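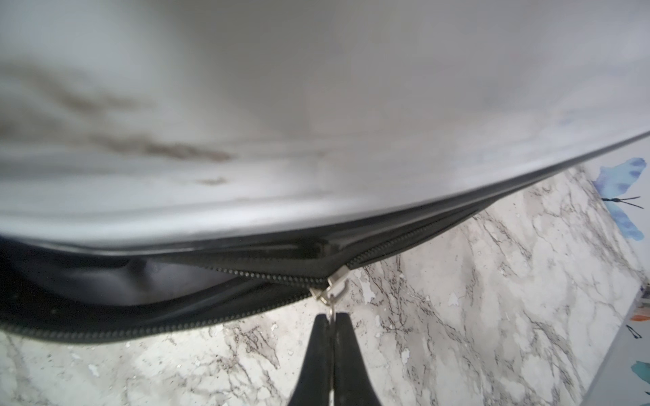
Opinion | Travel & Packing

Home News Opinion Travel Letters Subscribe

I have a theory that you can tell how someone feels about the world from the number of small bags inside their big bag. Mine is a lot. I went away for four nights in August and packed my pyjamas in one pouch, my chargers in another, and a third pouch held (I'm not proud of this) two smaller pouches.

I used to travel with a carrier bag for shoes and everything else thrown in on top. It worked fine! I never lost a thing, or if I did I never missed it. Then I bought a set of organisers from Drivik, sixteen pieces, on a Sunday evening when I should have been ironing, and I've been a different person since. A slower one, mostly. Packing used to take me 30 minutes and now it takes the evening, and when I get where I'm going I stand over the case like someone at a left luggage counter, unzipping things to see which one has the socks.

My problem is with the promise. Wikex, who make the see-through ones, sent me an email last month saying their new range would "give me back my mornings". My mornings are spent looking for the plug adaptor. It's in a pouch, obviously, because everything is in a pouch, and all of them are a nice pale grey because I wanted them to match.

And the price of it. I added up what I've spent on bags whose only job is to go in other bags, then I closed the calculator and made some toast. For the same money I could have gone somewhere for a weekend with my shoes in a carrier.

I do see the other side. My sister swears by hers, and she has small children and needs to find the plasters in the dark. If you're moving a whole family through an airport then good luck to you, have all the compartments you like. Make-up leaks, too, and I'd sooner it leaked into something I can wipe. So I'm keeping one for that, and one for medicines.

The rest I could live without, I think. What I miss is rummaging. I once found a bus ticket and a perfectly good mint at the bottom of a rucksack, and I was pleased about it all day – you don't get that from a system. The old carrier bag is still on the hook by my back door, and next time I go away it's coming with me, shoes and all.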